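Plornus, 29/5/19

La guía interna de Arnberg para celdas con dos brazos ocupa 19 páginas y casi la mitad trata de lo que ocurre antes de encender nada. La responsable técnica que la redactó, que pidió no ser citada por su nombre, lo atribuye a los partes de incidencias. "Revisamos 578 partes. La mayoría no hablaba de software, hablaba de cables, de topes y de piezas mal colocadas", explica en la oficina de Plornus.

La primera regla afecta al cableado externo. Cada brazo debe recorrer toda su zona de trabajo a velocidad reducida, con el cable montado, antes de admitir una tarea. "El bucle tiene que permitir el giro completo del codo. Si tira en un extremo, se vuelve a fijar y se repite el recorrido entero - no solo el tramo que falló".

La segunda regula las tareas en que ambas pinzas tocan el mismo objeto.

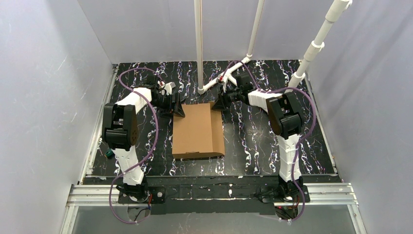 "Con una caja de cartón, los dos brazos quedan acoplados a través de la pieza", continúa. "Un error de posición en uno se convierte en fuerza sobre el otro. Por eso el límite de par se fija para la pareja y la parada de uno detiene a los dos". El cartón, añade, cede antes de que salte una alarma, y la guía obliga a retirar toda caja con pliegues vencidos tras un máximo de 200 ciclos.

En Huenchumán, donde se aplica el texto desde octubre, los técnicos objetaron el registro manual de cada cambio de caja. Ella lo mantiene: "Sin ese dato no se pueden comparar dos series".

La próxima revisión incorporará el formato de registro Golent y un criterio para las fundas de los brazos, que hoy se inspeccionan a ojo. Queda abierto el intervalo de esa inspección.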